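Clurham Tabletop Kitchen Set

README for the release

What this is

Clurham is a collection of tabletop recordings built around a small stock of dishes, cups, cans and toy food. The stock was put together so that the same kinds of things a person clears after a meal turn up again and again in different positions. There are 3,929 recordings in this release, split into 4 folders by activity.

Folders

place_in_bowl: one item goes into a named bowl.
place_on_plate: one item goes onto a named plate.
clear_table: everything loose ends up in or on a dish.
free: no set goal, items moved in any order.

Each recording has a short sentence in plain English saying what was asked for, such as "put the can in the green bowl." The sentences were written by Ohemaa Owusu and Iddrisu Eshun. We kept their wording, including the places where they use two names for one thing ("cup" and "mug" both occur).

The items

The dishes are plain colored plates, bowls and mugs. Colors matter because the sentences often use them to tell one dish from another. Green and mint green are close, and the sentences call both of them green. If you filter by color, filter by the kind of dish as well.

The food is mostly toy fruit. The strawberries come up often, and a layout can have more than one of them. When it does, the sentence may say only "the strawberry," and either one was accepted. The orange is a slice, so a search for "orange" will return both the fruit and anything described by that color.

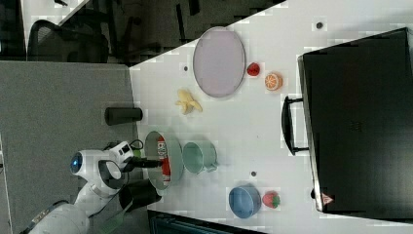
Sample layout: oval plate, two bowls, mug on its side, canned item in the green bowl, toy fruit.

Layouts

Items were set out by hand before each recording. Mugs may stand up or lie on their sides — both are deliberate, and the layout file marks which. The tabletop is white with small dark dots on it. They are part of the table and are not labeled as objects.

Some recordings start with an item already in a bowl. These carry the flag start_filled in the index. Leave them out if you need every dish empty at the start.

Known problems

Around 160 recordings in clear_table have a sentence that names an item missing from the layout file. Jairo Grajales is going through them and fixes will go into the next version. Until then they are listed in check_later.txt.

The 3 earliest layouts used a different set of bowls. They are kept for completeness but should not be mixed with the rest when comparing results by color.

Contact

Rasha Khalaf looks after the index and the layout files. Please include the recording number when you report a mistake.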